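Kernska Household Fruit Diary

Version 2, released 23 May 2021

Summary

The Kernska Household Fruit Diary is a collection of written records on how fresh fruit is bought, stored, used and thrown away in private homes. It was prepared by the Comaretti Institute for Home Economics from paper and online diaries. The collection holds the diaries of 351 households, each kept for nine weeks. Lemons and limes receive the fullest treatment, as they are often bought for one purpose and then kept for a long time after it.

Contents of the release

diaries.csv: one row per diary entry
households.csv: one row per household
items.csv: the list of 55 fruit names used in coding
codebook.txt: definitions of all columns and codes
changes.txt: corrections made after the first version

All files are plain text in UTF-8. Columns are separated by commas, and text that contains a comma is placed in double quotes. The household number links the first two files. Item codes in diaries.csv refer to items.csv.

Main columns in diaries.csv

household: number assigned at sign-up
week: week of the diary, counted from the first entry
item: code of the fruit
state: whole, halved, sliced, juiced or peeled
place: counter, bowl, refrigerator, freezer, cellar or other
action: bought, moved, used, given away or discarded
note: free text, up to 500 characters

How the records were collected

Households were invited by letter in April and received a printed guide with their first diary sheet. Participants were asked to make an entry whenever fruit entered the home, changed its place of storage, or left the home. Amounts were recorded in pieces. Weights were not requested, as a test round showed that many homes had no kitchen scale.

Paper sheets were typed in twice by separate clerks, and differences were settled against the original. Online entries were accepted as submitted, apart from the removal of names, street addresses and telephone numbers from the note column.

Coding of state

The state column describes the fruit at the time of the entry. A lemon that is bought whole and later cut will therefore appear in two rows. Slices are coded as "sliced" whether they are stored in a dish, wrapped, or left on a board. A fruit from which only the outer rind has been grated is coded as "peeled".

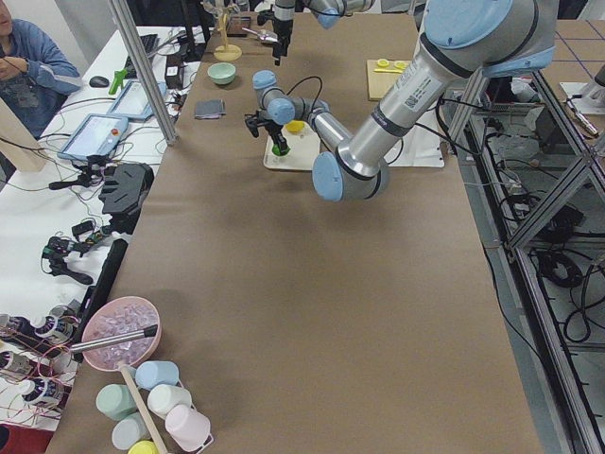
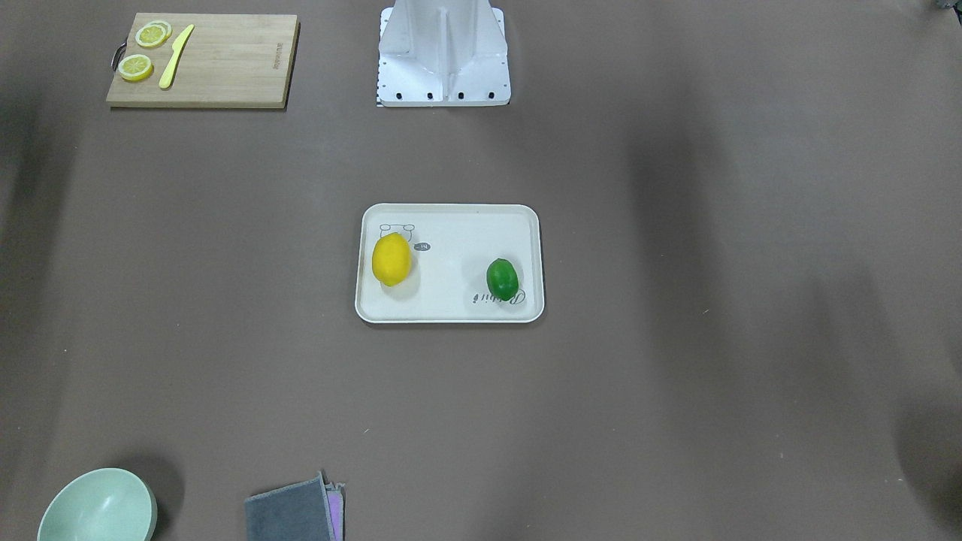
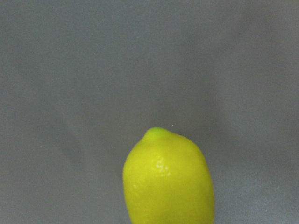 Second picture: lemon slices on a bamboo cutting board. Third picture: a lemon.

Known limitations

Households with a garden or fruit trees are few in number, and the records should not be used to estimate home growing. Entries become shorter in the later weeks of many diaries. A missing entry does not mean that no fruit was used.

The codes for lime and lemon were confused on one batch of paper sheets. The affected rows were corrected in this version and are listed in changes.txt. Users who have published results from the first version are advised to run their counts again.

The note column retains the spelling of the participants. Local names for fruit were left in place, with the standard code given in the item column.

Intended use

The collection is suitable for teaching, for the study of food waste in the home, and for work on short everyday texts. It is not suitable for setting storage times or for advice on food safety. Attempts to identify any household are prohibited under the terms of use.

Access and citation

The files may be used free of charge for research and education. Commercial users must obtain written permission from the Institute. Please cite the collection as follows:

Comaretti Institute for Home Economics. Kernska Household Fruit Diary, Version 2. Prernard Data Archive.

Errors may be reported through the contact form of the Prernard Data Archive. Reports should state the file name, the household number and the week of the entry.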